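Flaltura is a two-armed tabletop robot built in the Hurard shared workshop. Its makers began in June with one arm and a single goal: putting a straw in a takeaway cup!

Design

Each arm ends in a black parallel gripper, and the two face each other across a white table. One arm handles the cup and the other the straw – a job that sounds easy until a thin straw has to meet a small slot. 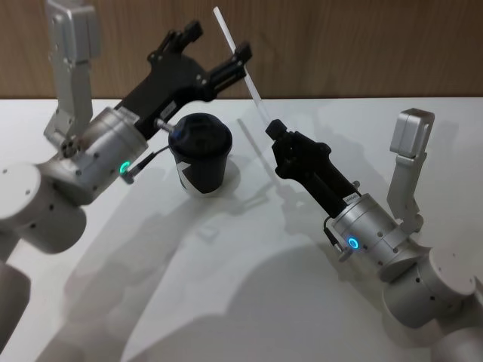 Cup and straw routine

The routine, named Trendeo, treats the cup as the fixed point and brings everything else to it. By July 11, 2018, the builders had logged more than 200 runs, and they still cheer for the good ones. Lids are the fun part, as a firm squeeze can pop one off, so the gripper takes hold just below the rim. 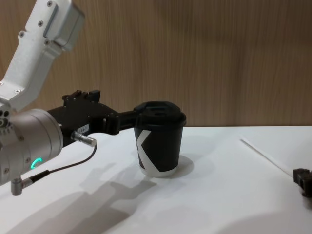
Gripper closed on the lidded cup, with a straw-like rod lying on the table.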